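Chapter 6
Laundry: From the Basket to the Shelf

In this chapter you will learn
how to sort clothes before washing
how to read the care label and choose a program
how to carry, dry and fold clothes so they keep their shape
how to plan the laundry work of one week

Words to know: load, rinse, spin, care label, color transfer, lint, hem

6.1 Why we start with the basket

Many students think that laundry begins when we press the button of the machine. In our course it begins earlier, when a person takes off a shirt and decides where to put it. If the shirt goes on the floor, it collects dust and creases. If it goes in a closed bag while it is still damp from sport, it can smell bad the next morning, and the smell is difficult to remove later. A basket with openings in the side lets the air pass, and for this reason it is the first tool we discuss.

Baskets have many shapes. Round ones are good for a small bathroom corner. Rectangular ones are easier to carry with two hands, and folded clothes lie flat in them. The rim should be wide enough that the fingers can hold it without pain — try this in the shop with something heavy inside, for example your winter coat.

In a shared home it is better to agree on one basket for dirty clothes and a different one for clean clothes. A label made of tape is enough. When Carla Qaisi taught this unit for the first time, her class used the same basket for both, and the whole group had to wash 20 towels a second time. She still tells this story in June, before the practical test.

A basket should not be filled above the rim. Clothes that hang over the side can touch the floor or catch on a door handle, and you cannot see well where you put your feet. Before you lift it, look at the way you are going to walk and check that there is nothing on the floor where you could trip. Bend your knees, hold the two opposite sides and keep the basket close to the body. 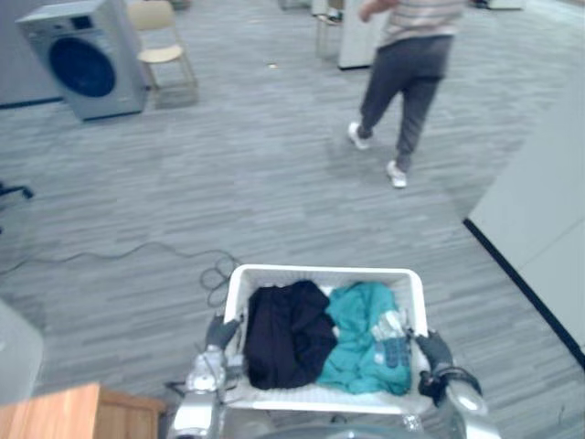

Figure 6.1 A slatted basket held by its two sides, with a navy garment folded on the left and a teal one crumpled on the right.

6.2 Sorting

Sorting means that we make groups before the wash. The usual groups are white, light colors, dark colors, and delicate things such as wool. A new dark garment can lose color in the first washes, so we wash it with other dark things or alone. Clothes with a print or with checks in white and another color need some attention: the white part can become gray or blue if the neighbor in the drum loses color. Turn such clothes inside out.

Also empty the pockets. One paper tissue is enough to cover a full load with small white pieces, and you will need a lot of patience to remove them. Close the zippers, open the buttons of shirts, and put the socks in pairs if you can.

After sorting, look at the size of each group. A very small load wastes water. A very full load does not become clean, as the clothes cannot move. Put your hand flat on top of the clothes in the drum; there should be space for the hand to turn.

6.3 Before you go on

Activity 1. Work with a partner. Take one basket of mixed clothes and make the four groups described in section 6.2. Write down every garment you were not sure about, and say which group you chose.

Activity 2. Khoa Hồ lives with two friends. On Monday he has sports clothes from training, bed sheets, one wool sweater and a new pair of black jeans. He has time for two loads only. Which things should he wash together, and which should wait? There is more than one good solution — explain yours in a few sentences.

Activity 3. Keep a laundry diary for one week. Note the day, the kind of load and the program. Bring it to class, we will use it again in section 6.7 when we calculate the water.

The next section is about care labels. Please bring one garment from home that still has its label inside.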